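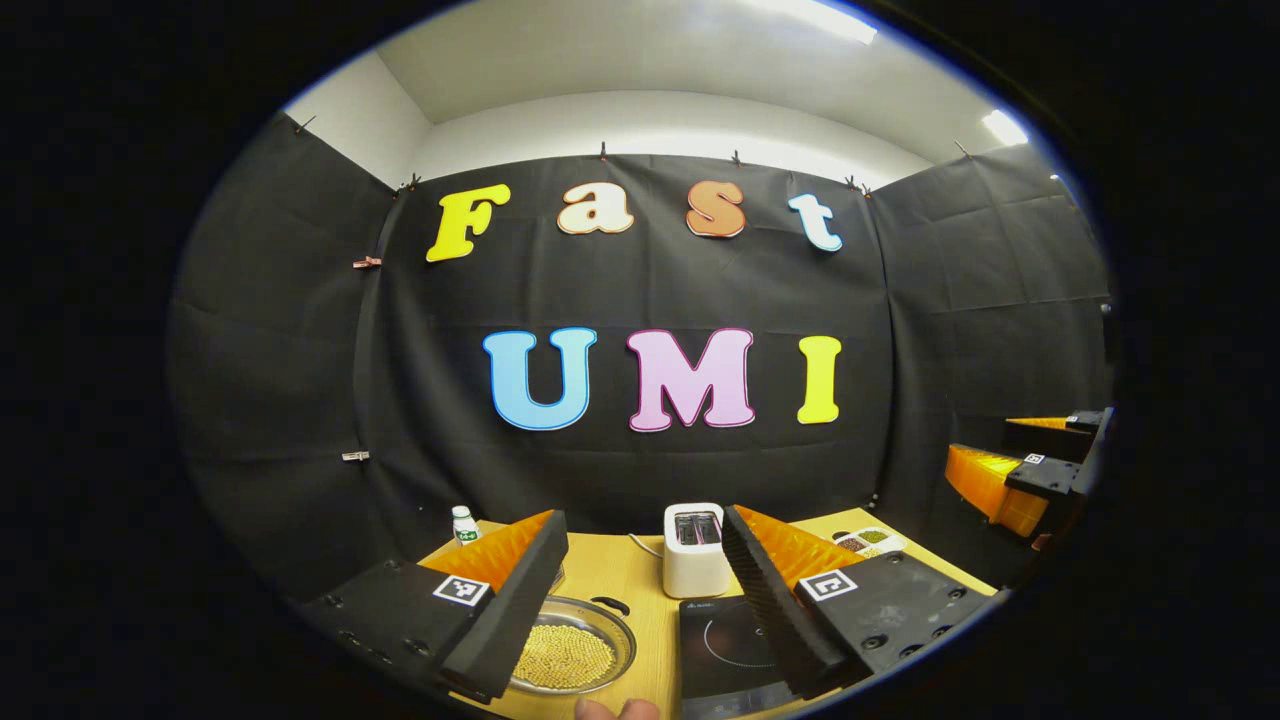 This site uses cookies to remember your login and your reading settings. By continuing you accept them.

Hand-held gripper: position track jumps in front of black cloth, and finger width is wrong near fully open

wirnness_bench
Posted 23 Jan 2025

Good day to all. I have built a pair of hand-held grippers at Wirnness, the shared workshop in Nilldale where I rent a shelf and have some evening hours. The build is called Dulis in my notes, so I will use this name. The idea is the usual one: I hold the gripper in my hand, do a kitchen task, the wide camera on it records, and later a small arm should learn the same movement. The arm is not built yet. My problem is with the recording only.

The fingers are soft, orange fin shape, with black ridged pads. Each finger stands on a black base plate, and on each base plate there is one square marker. From the distance between the two markers I calculate how much the fingers are open. From the rest of the video I calculate where the gripper is in the room. Both steps run on my old desktop after the recording, so speed is not important.

There are two faults and I do not know if they are connected.

First fault. When I work low over the table everything is good. When I lift the gripper and look more to the front, the position track makes a jump to the side, and then it continues as if nothing has happened. In my last test I had 700 frames. The track was found in 622 of them, and the jump is exactly beside the hole where it was lost. After the hole, the table is tilted in the result. I suspect the cloth. I hung black fabric behind the table to hide the shelves of other members, who move their boxes all the time.
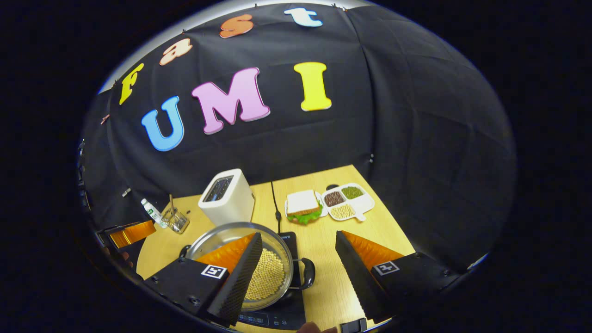

Dulis test bench, soybeans in the pan and both fingers open.

As you see, I put foam letters on the cloth. It was partly for decoration, but I also hoped that the program would find something to hold on to. I think it helps a little, but I can't prove it.

Second fault. The finger width is fine when the fingers are half closed. When they are fully open, the width becomes noisy, and sometimes it says that the gripper is wider than it can be mechanically. The markers are 18 mm on the side, printed on ordinary paper and glued. I measured them two times with a caliper.

What I tried already:
- calibrated the lens again with a flat board, result was almost the same
- tightened all screws on the base plates
- moved my thumb lower, so it covers less of the view
- recorded with a second battery (I know, it makes no sense, but I was tired)

I would prefer not to take away the cloth. Is there a way to keep it? And should I change the size of the markers or their place? I can print new base plates, but the printer at Wirnness has a long waiting list, so I want to decide correctly the first time.

Thank you, and excuse my English please.

slowfilament

Two faults, and I think they are separate. I will take the cloth first.

A program that follows position from video needs corners and small texture which stay in one place. Black fabric gives it almost nothing. Your letters give some points on their outlines, but they are all gathered in the middle of the cloth. When you lift the gripper, the table goes down out of the good part of the view, and then the letters must carry the whole work. All of them lie near one surface too, and this is a weak case for the calculation. The tilt after the hole fits with that.

The creases are worse than plain black, in my opinion. A fold catches light and makes an edge, the program accepts this edge, and then your arm passes, the air moves the fabric a little, and the edge goes somewhere else. So you have points which look fixed and are not. You already have clips along the top. I would pull the cloth down also at the bottom and fix it behind the table, especially on the sides, where it hangs in folds in your pictures.

You can keep it. What I would do:

Glue printed paper with random shapes on stiff cardboard, several sheets of different size, and stand them at the left and right sides of the table and behind the toaster. Put them at different distances. Do not use a regular pattern such as a chess board. A regular pattern has many places that look the same and the program can take one for another.

Then record a slow mapping video before the real task, without touching anything on the table. Go low, go high, turn to the left and to the right, and come back to the start. Save the map from it and let the later videos find themselves in this map. This made more difference in my build than all the cardboard. If something big is moved on the table after mapping (the toaster, the tray), make the map again.

Also please mask the fingers. They are in every frame and always in the same place of the picture, so for the program they look like the most stable thing in the room. If your mask is a bit too small and the orange parts stick out when the fingers are open, it would explain some part of the jump. Your thumb or finger is also visible at the bottom, so make the mask big enough for it. And the second gripper comes into view at the side. I don't know if your program allows a mask that changes with time. Mine doesn't, so I make my mapping video with one gripper only and put the other one away in a box.

For the width I have less experience. I would look at the lens first. Fully open means that the markers are farther from the middle of the view, where a wide lens bends the most. Did your calibration board reach the edges in the calibration pictures? In my first try I held the board only in the middle, the error number was beautiful, and the edges were completely wrong.

nilldale_tom_cat

just take the cloth down. i had the same with a curtain. shelves are good for tracking even if somebody moves a box sometimes

dulis_reader_54

I agree with the longer answer above on the cloth and the mapping video, and I will write only about the width.

Noise and wrong width are two different things, so check which one you have. Put the gripper on the table, open it completely, block the fingers with a piece of wood so that they can't move, and record a short video. Draw the width on a graph. If the line is thin but at the wrong height, it is calibration. If the line is thick, it is the marker detection. If the line jumps between two heights, it is most probably the marker pose: a small flat marker seen nearly from the front can be read with two different tilts, and the program chooses sometimes one and sometimes the other. In this last case don't use the full pose. Take only the centers of both markers, put them at the fixed depth which you know from your drawing, and calculate the distance from there. For finger width this is enough.

I would not print new base plates before this test.

About the markers themselves, I have these remarks:

1. The white border must stay white. If the paper is cut close to the black square and glued on a black plate, the detector can't find the outline well. Leave white on all four sides. It is better to have a smaller square with a good border than a bigger one without.

2. Use matte paper. With tape over it, you will have shine from the ceiling light. I can see lights in your first picture, at the upper right, and when you turn the gripper there will be a position where they reflect in something.

3. Lock the exposure. With black cloth filling so much of the view, automatic exposure makes everything brighter, then the white around the marker spreads over the black and the square becomes smaller. When you look down at the light table it goes back. So the same opening gives two widths. I had exactly this, and I searched for it from June until the end of summer.

Set the exposure with the gripper looking at the table and keep it there. The cloth will be very dark then, which is bad for your first fault, so slowfilament's cardboard becomes more important.

For the calibration limits: close the fingers fully, note the value, open fully, note the value, and cut everything outside these two. It does not repair anything, but the arm will not receive an impossible command later.

If you still need paper, the Abubakari shop has matte label sheets and they cut from a roll if you ask at the counter. I bought there for my second pair. The glue holds well on printed plastic, but wipe the plate with alcohol before.

wirnness_bench

Thank you both, and also for the short one, but the shelves must stay hidden, the other members asked me for it.

I made the test with the piece of wood. The line jumps between two heights, but only on one side of the gripper, the left. I changed to the centers only and now it is thin. The exposure was on automatic, yes. I locked it.

The calibration board was also mostly in the middle, I am a little ashamed. I will repeat it on my next evening, together with the cardboard and the mapping video, and write the numbers under this post. The mask I have already made larger. In the same 700 frames there are now 54 lost, so it did something even before the other changes.

One small thing I want to ask still: for the cardboard, does color matter, or is black and white enough?

slowfilament

Black and white is enough if your program works in gray, and most do. Gray paper on the cloth side, so that it does not shine too much. Good luck with it.

Contact | Copyright and terms | Back to top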